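Search this repo
Go to file

Nyitrai – setting and clearing a small round table

Hello! I'm Lucimara Lopes and I look after Nyitrai, a little collection of everyday table jobs: cups put down, trays straightened, flowers moved out of the way and then moved back again. It has 1,684 clips, 636 of them with a tray, and most run for under 40 seconds.

What's in it

- `cups/` – one cup at a time, lifted or set down
- `trays/` – tray on the table, with or without things on it
- `flowers/` – anything with the bouquet in (my favourites!)

I've kept the names plain. A cup is a "cup" even when it's got six sides, and fake flowers are just "flowers". If the cup is touching the tray at all I call it "on tray", which I know some people won't like – edit `labels.csv` if you'd sooner split it up.

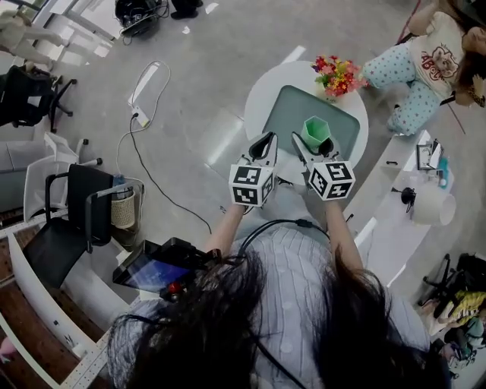 *Green hexagonal cup, tray and flowers on the round white table.*

Known niggles

325 clips still have no label for the flowers. I'm working through them slowly, newest first. Also, "teal" and "grey" both turn up for the same tray, so search for both.

Last tidy-up: 10/2/25

Contact: Lucimara Lopes | © Nyitrai | Back to top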